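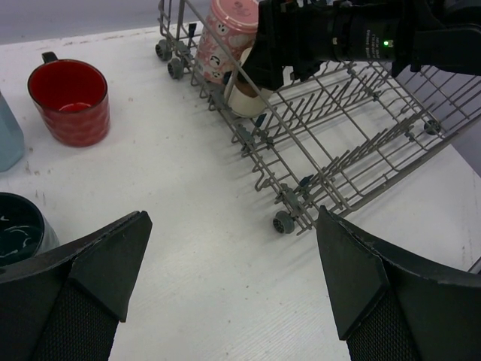 Getting coffee smell out of insulated tumblers
Kitchen and Home > Cleaning > 14 replies, page 1

teguh_tj
I have a steel-lined tumbler I use every day and it now smells like old coffee no matter what I do. I wash it with dish soap and a bottle brush as soon as I get home. It smells fine when it's clean, then I put the lid on, leave it in the cupboard overnight, and in the morning the smell is back. Water tastes off too. I would like to use the same cup for water in the afternoon. Is there a fix or do I just buy a second one?

hauksdottir_i
Baking soda. One heaping tablespoon, fill with hot water, leave it overnight with the lid off, rinse in the morning. I do this every couple of weeks on two Povano cups and neither one smells.

Also, stop storing it with the lid on. Whatever moisture is left in there stays in there.

kfakir
Agree on the lid. Disagree on baking soda. It helps with smell a little but it does not do much to the brown film, and the film is what smells. Use a denture tablet or an oxygen cleaner powder. Hot water, 30 minutes, rinse three times. The film comes off in flakes if it has been there a while.

hauksdottir_i
It does get the film if you leave it long enough. Overnight, like I said.

kfakir
Maybe on light buildup. I had one that went through a whole winter of dark roast and baking soda did nothing to it two nights in a row. One tablet cleared it.

AfiqL
Has anyone checked the gasket? OP, pull the rubber ring out of the lid. You may need a toothpick or the handle of a small spoon. On my old Uteo the ring had a black line all the way around underneath. The cup was clean the whole time. The smell was 100 percent the lid.

teguh_tj
I did not know the ring came out. Just did it. It is disgusting under there.

AfiqL
There you go. Soak it in white vinegar and water, half and half. Rinse well and let it dry by itself, not in the lid. If it still smells after that, the silicone has taken it in and you need a new ring. Most makers sell them. Mine was 3 dollars with shipping.

qistina.t
Please do not use bleach on any of this. I saw it suggested in another thread. Chlorine bleach can pit stainless steel, and then you have tiny rough spots that hold coffee even better. Same with steel wool.

kfakir
Yes. Bottle brush or soft sponge only.

marrow_lane
I put mine in the dishwasher and it's fine. Three years now. I think people overdo this.

qistina.t
Depends on the cup. Some are made for it and some aren't. The painted ones and the ones with a wrap or band can peel, and if the seal at the base lets go, the vacuum is lost and the cup stops keeping anything hot. If I've run mine through 300 times without trouble, that tells you about my cup and nothing about his. Look at the bottom or at the maker's page.

marrow_lane
Fair. Mine is plain steel.

hauksdottir_i
Since we're on it, drying matters as much as washing. A narrow cup standing upright on the counter takes forever. Upside down flat on a towel is not much better, the rim seals against the cloth and the air inside stays damp. Here is my order, for what it's worth:

1. Wash cup, lid and ring separately. Ring comes out every time, it takes ten seconds once you get used to it.

2. Rinse with the hottest water from the tap and shake it out. Hot metal dries faster.

3. Put the cup on a wire rack so air can get in at the mouth. Tilted is fine.

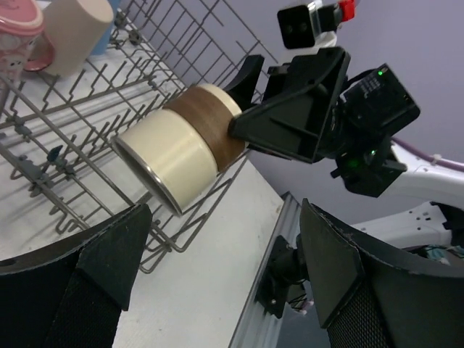

4. Lid and ring go on the rack too, but apart from each other. Leave everything until the next morning.

5. Store with the lid off, or resting loosely on top.

AfiqL
I'd skip the hottest water part for cups with a band glued on. Warm is enough — heat is what loosens the glue. Otherwise same as what I do.

hauksdottir_i
I've never had one come loose, but I won't argue.

kfakir
One more vote for a second cup, by the way. Even a spotless lid will give water a bit of a coffee taste if there was coffee in it at noon. I keep a cheap Hartono for water and it never gets anything else.

teguh_tj
Update. Did the vinegar soak on the ring and a denture tablet in the cup, then left it all apart overnight. Cup smells like nothing. Lid is much better. Ring still has a faint smell if I hold it right up to my nose, so I ordered a replacement. Might try the baking soda next month to compare.

hauksdottir_i
Overnight!

qistina.t
Check the slider on the lid too if yours has one. Some of them snap off from underneath. Same black line as the ring, usually.

teguh_tj
It does snap off. I wish I hadn't looked. Soaking it now.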